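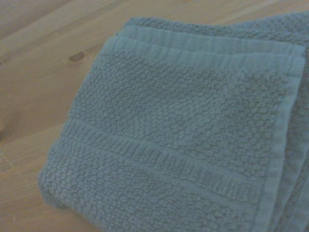
Jarnero 桌面织物工位规范套件，给做毛巾、抹布、小件布料抓取和整理的团队用。不卖机械臂。卖的是臂旁边那一圈东西：工位规程、点检卡、桌边标识、相机支架、线缆固订件。布料工位出问题很少出在臂本体，多数是桌面没清、线没理、相机被碰歪了没人记。规程第一节就管"初始状态"：叠好的毛巾放在浅色木面上，腕部相机近看，毛圈和那条织花边要分得开，层叠的包边也要看得出是一层一层的。远端稍微有点虚可以接受，近端虚了就停，先擦镜头再说。

适用：单臂桌面工位，软质物料，人员会进入工作区取放布料的。
不适用：双臂协同、带加热或刀具的末端、输送线上的工位。这几种请看 Damgaard 系列，别拿本套件凑合。

套件里有什么

规程手册一本，中文，活页。可以自己换页，换页要在封底登记。
点检卡两本，每本 20 张，撕页式，硬卡纸。
桌边标识贴一套，含工作区边界、停机位置、布料放置区。
Flesley 相机支架一支，立杆 622 mm，双旋钮，底座夹桌沿或者落在桌面上都行。
线缆固定件一包，软质，不伤外壳漆面。
基准毛巾一条。单独补购 358 元，含税不含运费。

支架颜色目前只有深绿。问过好几次有没有黑色的，没有，排产里也没有。

装之前先看

风险评估要自己做，套件替代不了。评估对象是整个工位，臂、末端、相机支架、桌子、布料、进出的人，一起评。只拿机械臂的合格文件来充数，验收时会被退回。

末端夹爪单独评一遍。布料是软的，夹爪不是。手指伸进布层下面取东西这个动作，在评估表里单列一行，手册附录有空白表可以直接复印。

速度、力的上限按臂的厂家文件来定，手册里不给通用值。有客户催我们给个"推荐数"，不给。同一台臂换个夹爪，结果就不一样。

急停：操作人站的位置伸手能够到。不要放在臂的后面，不要放在要绕过桌角才摸得到的地方。装好以后实际按一次，按完复位，在次确认程序没有自己接着跑。

桌面规则

1. 开工前桌面清空，只留布料和支架底座。碎屑、线头、胶粒都算异物，哪怕很小一粒，也会被视觉当成边缘或角点。擦完再放布。
2. 木桌可以用，浅色为好。木纹和节疤会进画面，阈值要在真桌子上调，不要在白板上调完直接搬过来。
3. 毛巾放在放置区内，不压边界线。初始状态有两种，"叠齐"和"堆叠"，卡上勾一个。不要写"差不多"。
4. 臂腕下探的时候，人手离开桌面。包括想去把布角拽平的那只手。
5. 桌沿不放杯子、手机、工具。

第三条补一句：布料在腕部正下方时，固定相机往往看不到布的全部，一部分会被夹爪段挡住。这种时候不要用固定相机单独判断"布已放好"，要么抬臂再看，要么配合腕部相机。

相机支架

Flesley 支架放桌子后缘，靠墙一侧，和臂错开，别站在臂的回零路径上。相机横装在短臂上，镜头朝桌面斜下。两个旋钮都要拧紧，先下后上。只拧上面那个，立杆会慢慢转，一个班次下来画面就偏了，人眼不容易发现。

安装用时 20 分钟左右，第一次装会久一点，主要是对位。

对位步骤：
先把臂停到停机位置。
支架落位，底座周围用铅笔轻轻画一圈，方便以后核对。
调高度，锁下旋钮。
调角度，锁上旋钮。
基准毛巾放进放置区，看整条毛巾在不在画面里。
存一张基准图，文件名写工位号和版次。
线最后理。很多人先理线，理完角度一动，线绷住了，又得拆。

相机线从支架侧面自然下垂到桌面再往后走，留一点余量，不要绷直，也不要垂到布料放置区。支架的影子会打在墙上，白墙尤其明显，分割算法如果吃到墙面，先把影子那块裁掉。灯具位置变了，基准图重存。
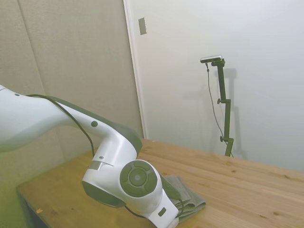 线缆规则

臂上外走的线，是点检里最容易打勾打得太快的一项。规程要求逐段看：

上臂段：线在外壳外侧走，弧度要留，但弧不能大到会勾住支架或者勾住人的袖口。
肘部：转到两侧极限各看一次，线不能被夹进关节缝。
腕部：线绕过腕下方时，离布料最近。这里必须看最低点。毛圈布会挂线，挂上以后臂一抬，布跟着走，程序还以为抓到了。
末端：插头根部不受力，轻拉不松。

固定件间距不规定死，看臂型。原则是每个关节前后都有一个受控点，关节本身留活动余量。不要用硬扎带直接勒在外壳上，也不要贴住臂上的按钮、螺钉口、散热位置。有人把固定件粘在按钮上，按钮按不下去。这种直接判不合格，没有商量。

线长不够就换长线，不许用延长头悬在半空。

班前点检（卡上原文，节选）

□ 桌面无异物
□ 布料在放置区，初始状态已勾选
□ 急停已试
□ 支架底座与铅笔线重合
□ 两个旋钮已锁
□ 相机画面与基准图比对，无偏移
□ 上臂、肘、腕、末端线缆逐段看过
□ 夹爪开合正常，指面无毛絮
□ 桌边标识完整，无翘边
□ 点检人签名

有一项没勾就不开机。补做以后在同一张卡上写时间，不要换新卡重填。换卡重填我们叫"洗卡"，审核看撕页存根是看得出来的。

班中换人也要点一次，可以只做布料、旋钮、线缆三项，在卡的背面写。

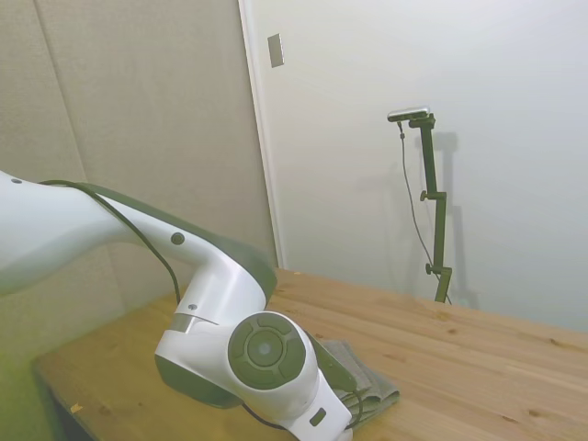
图：布料工位，腕部在毛巾上方，相机支架立于桌子后缘。

停机与恢复

出现下面任何一种，停：
布被带起但程序没有报抓取成功；
布料滑出放置区；
线碰到布；
支架被碰过，哪怕看着没动；
旁边的人伸手进了工作区；
腕部相机画面发糊或者有毛絮遮挡。

停下来以后先处理人，再处理臂，最后处理布。恢复时用低速跑一个完整循环，人站在急停旁边看完，再切回正常速度。低速循环不能省，赶进度也不能省。

卡布的情况：不要硬拽。先让夹爪张开，张不开就按臂厂家的手动释放步骤来，手册留了一页空白给你们自己贴那一步，各家臂不一样。贴之前找懂这台臂的人核一遍。

布料管理

毛巾会掉毛、会变软，洗过以后边角形状也变。规程把布料当耗材也当量具：日常用的随便换，基准那条不下场，只用来对位和存图。基准毛巾不和日常毛巾一起洗。颜色在不同灯下会偏，偏蓝偏灰绿都有可能，所以颜色判据不要定得太窄，最好以织边和外形为主。

湿布不在本套件范围内。要做湿布，桌面、漏电、打滑都得重新评估。

记录保存

点检卡存根、基准图、换页登记、停机记录，四样放一个文件夹。保存多久按你们厂里制度，手册只要求设备在用期间不得销毁。电子存也行，扫描要带签名。

和别家配件混用

Plerkov 夹具底板：可以，孔位对得上，螺钉要另配短的。
Plerkov 旧款立杆：不行，旋钮行程不够，锁不死。
自制支架：不拦着，但点检卡上支架那几项要自己改写，改完留底。
其他品牌贴条：注意反光，亮面的别用。

常问

要不要围栏？看风险评估结果。套件里不含围栏，也不因为买了套件就可以不要围栏。

标识贴撕下来留胶吗？木面会留一点，用酒精布擦，擦完晾干再开工。没刷漆的木头先找角落试一下。

一套能管几个工位？一套管一个。手册可以共用，点检卡和基准图不能共用。

有英文手册吗？暂时没有，七月前后会出对照版，以页面更新为准。

点检卡能不能改成平板上打勾？可以，十项内容和顺序不能动，签名要能追到人。

订购

整套按工位数下单，备注写臂型和桌沿厚度，桌沿太厚的我们换长夹。点检卡可单独补，两本起。基准毛巾可单独补，价格见上。发货前会核对备注，备注空着的订单先压着不发，等回复。

退换：拆封的手册和点检卡不退，支架旋钮滑丝、立杆弯曲包换。请附照片，拍到旋钮那一侧。

本页内容更新于2026年1月31日，旧版手册用户请下载换页，线缆规则和停机条件两节有改动，其余页不用换。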